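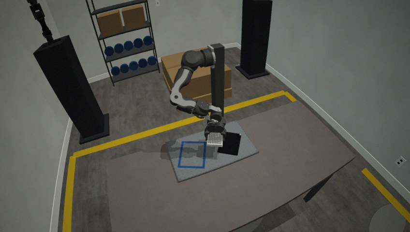 Nusrat Chowdhury wants it written down that the squeak was there on Monday too, before any of us touched the revolve, and that she told me so and I said it was the floor settling. Fair enough, Nusrat, it is now written down. She also thinks we should stop feeding it lubricant and find out which caster is doing it, and after today I agree with her completely.

11 Nov 2020, scene shop, revolve for Stendetti

Came in early to have the shop quiet, which was a nice idea until the heat kicked on. Turned the revolve by hand, slowly, with my ear down at deck level like somebody listening for a train. The squeak comes once per turn and always when the kitchen side is facing the loading door. I was sure that meant a high spot in the floor and spent a good part of the morning feeling very clever about it, sliding a straightedge around and marking with chalk. There is a high spot, but it's over by the paint sink and the casters go over it without a murmur.

Habibur came by with coffee (thank you, Habibur) and asked whether it squeaks going the other way. I hadn't tried! It does, but softer, and a little later in the turn. So we chalked a number by every caster, starting at the pivot side of the kitchen wedge, and he walked it around while I lay on the floor and called out. It took us almost 30 minutes and it's the outer caster on the kitchen wedge, chalk mark 5. Everything I had blamed so far is innocent.

What was wrong with it

Pulled the access lid and got a flashlight in. The caster itself is fine. It's one of the Votik ones, and it rolls beautifully in the hand. The plate it's bolted to is the trouble. Whoever put it in (me, I'm fairly sure, in a hurry) left out the plywood shim, so the bolts pulled the plate down at a slant and the wheel runs with a bit of toe-in. Going over the seam in the deck it scrubs sideways, and the rubber sings.

While I was under there I also found a drywall screw, a pencil I have been missing since the summer, and a good deal of sawdust packed up against the pivot. Vacuumed all of it. Please, everybody, put the lid back on when you cut near this thing.

The fix

Cut a new shim from the Fondton birch scraps, a hair oversized, and sanded it down until the plate sat flat against a square. Bolts back in with washers this time and thread locker on the nuts. I didn't have the blue kind, so I used what was in the drawer, and if it turns out to be the permanent kind then I apologize to whoever strikes this set.

With the kitchen unit still off, the squeak is gone in both directions. With sandbags on to stand in for the kitchen it came back once, faintly, and then not again on the next few turns. I'd like to believe that was the rubber bedding in. I'm not ready to swear to it.
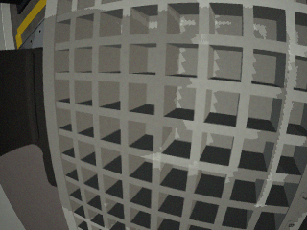 Weight and speed

Chathurika redid the load sum with the real furniture in place of my guesses and gets 1,587 pounds for deck, walls, furniture and two actors. That's heavier than I had it, mostly the stove, which the designer found on a curb and loves — and I do see why. The casters are rated well past that. What bothers me more is stopping it. A thing that heavy wants to keep going, and the crew has only the push bars.

We timed a full turn at a comfortable walk with the sandbags on and got 53 seconds. The music for the scene change is shorter than that, so either the turn gets faster or the music gets longer, and I know which one I'm going to ask for. Shafiq is running sound and has always been kind about these things. If we do go faster I want a proper brake, something like the foot lever we built for the merry-go-round piece at the Kodikara, with a rubber pad on the end. I think the lever is still up in the loft behind the French doors.

Still to do

Check the other plates for missing shims. I only looked at the one on either side, and both were good.

Ask Karthik if the kitchen can come in before the weekend so we can stop trusting sandbags.

Spike marks for the three stop positions, in glow tape, after the deck gets its last coat and not before. We did it the other way around last December and the tape came up with the paint on it.

Find the brake lever. Bring a dust mask.

Buy blue thread locker.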